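스물일곱 번째 후원자

메일은 새벽에 왔다. 제목이 그냥 "소식". 후루룩 읽고 다시 읽었다.

후아랑가(Huaranga)의 아이, 수술 날짜 잡힘. 심장. 여섯 살. 이름은 사이트 규정상 안 나온다. 번호만 있다. 141번. 나는 그 번호를 외우고 다녔다. 버스에서도, 회사 계단에서도. 일사일, 일사일.

Vulow에 가입한 건 술김이었다. 그렇게 말하면 좀 그런가. 퇴근하고 맥주 두 캔, 휴대폰, 엄지손가락. 매달 사만 원. 취소 버튼이 어디 있는지도 봐뒀다. 다음 달엔 끊어야지 했다. 다음 달에도 그랬고.

후원자 페이지에 들어가면 줄이 있다. 한 아이한테 붙은 사람들. 나는 27번째. 앞에 스물여섯 명. 다 모르는 사람. 누구는 프로필에 개, 누구는 바다, 누구는 회색 동그라미. 나도 회색 동그라미였다.

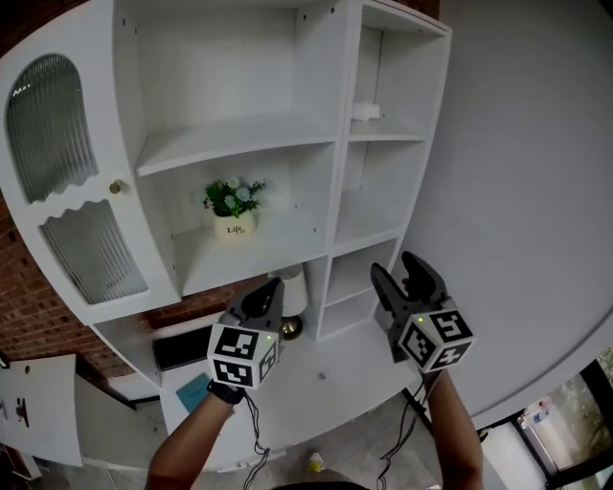

언니한테는 말 안 했다. 언니는 돈 얘기만 나오면 목소리가 달라진다. 네 앞가림이나 해. 맞는 말이라 더 싫다. 언니네 가면 늘 선반 앞에 앉게 되는데, 하얀 선반에 조그만 조화 화분이 하나 있고 화분엔 Life라고 쓰여 있다. 라이프. 언니가 잔소리하는 동안 그 글씨만 본다. 물 안 줘도 되는 라이프. 그날은 입이 근질근질했다. 언니, 나 애 하나 도와. 아니 애를 돕는게 아니라 애를 돕는 사람들 줄에 서 있어. 결국 귤만 까먹고 왔다.

집에 오는 길에 계산을 했다. 사만 원 곱하기 몇 달. 중간에 포기함. 계산하면 끊고 싶어질까봐.

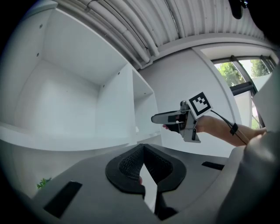

수술 전날

잠이 안 왔다. 시차를 몇 번을 다시 셌는지. 거기는 지금 낮. 애는 밥을 먹었을까, 수술 전엔 굶는다던데. 배고프다고 울까. 나는 라면 물을 올렸다가 껐다. 괜히.

사이트에 편지 쓰는 칸이 있다. 번역해서 병원으로 보내준다고. 글자 수 제한이 있고 커서가 깜빡깜빡. 안녕. 지웠다. 힘내. 지웠다. 여섯 살한테 힘내라니 무슨 힘을. 나 여섯 살 때 병원에 한 번 누웠었다. 맹장. 엄마가 옆 침대 아줌마랑 하루종일 떠들었고 나는 그 소리가 좋았다. 무슨 얘긴지 하나도 모르면서. 그래서 그걸 썼다. 옆에서 어른들이 떠들면 그냥 들어. 듣다가 자. 자고 일어나면 돼.

보내기. 보내고 나서 오타를 발견했다. "자고 일어나면 대". 번역하는 사람이 알아서 하겠지. 하겠지?

회사

Rurkemix 납품 때문에 하필 그날이 지옥이었다. 상자 40개, 송장은 틀리고 전화는 계속 오고. 과장님이 너 오늘 왜 그러냐고. 그냥요. 화장실에서 메일함 새로고침. 없음. 점심 때 또. 없음. 광고만 하나. 등산화 할인.

어디다 말할 데가 없었다. 누가 아프세요? 네. 가족이에요? 아뇨. 그럼요? 141번이요. 이걸 어떻게 말해.

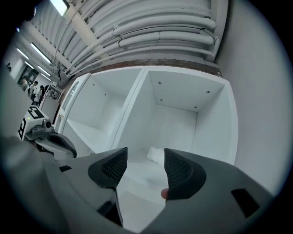
저녁엔 줄에 있는 사람들이 댓글을 달기 시작했다. 바다 사진이 먼저. 저도 기다리고 있어요. 개 사진이 그 밑에. 저는 Lolldale이라는 데 사는데 여기는 눈이 와요. 뜬금없이 눈 얘기. 근데 좋았다. 나도 썼다. 서울은 안 와요. 춥기만 해요. 바다가 하트를 눌렀다. 회색 동그라미 하나도 눌렀다. 나랑 똑같이 생긴 동그라미.

열한 시 넘어서 메일이 왔다. 제목 또 "소식". 이 사람들은 제목을 좀 다르게 달면 안 되나. 손이 떨려서 다른 메일을 눌렀다. 등산화. 뒤로. 다시.

수술은 끝났고 아이는 회복실에 있습니다. 밤새 지켜봐야 합니다. 내일 다시 쓰겠습니다.

끝났다는 거지. 잘 끝났다는 말은 없네. 세 번 읽었다. 잘, 이 없다. 그래도 내일 쓴대. 내일이 있다는 거잖아. 맨 밑에 한 줄이 더 있었다.

간호사가 편지를 읽어주었습니다. 누구 편지인지는 안 쓰여 있다. 내 건지, 개 건지, 바다 건지. 스물일곱 명 중에 몇이나 썼는지도 모른다.

언니한테 전화를 걸었다. 자다 깬 목소리. 왜, 무슨 일이야. 아니 그냥. 그냥이 어딨어, 이 시간에. 그래서 말했다. 처음부터. 맥주 두 캔부터. 언니가 한참 가만있었다. 잔소리가 오겠구나, 전화기를 귀에서 조금 뗐다.

몇 살이라고?

여섯 살.

언니가 이불 걷는 소리가 났다. 불 켜는 소리도. 그거 사이트 이름이 뭐야, 천천히 불러봐.

브이, 유, 엘. 나는 불러주기 시작했다.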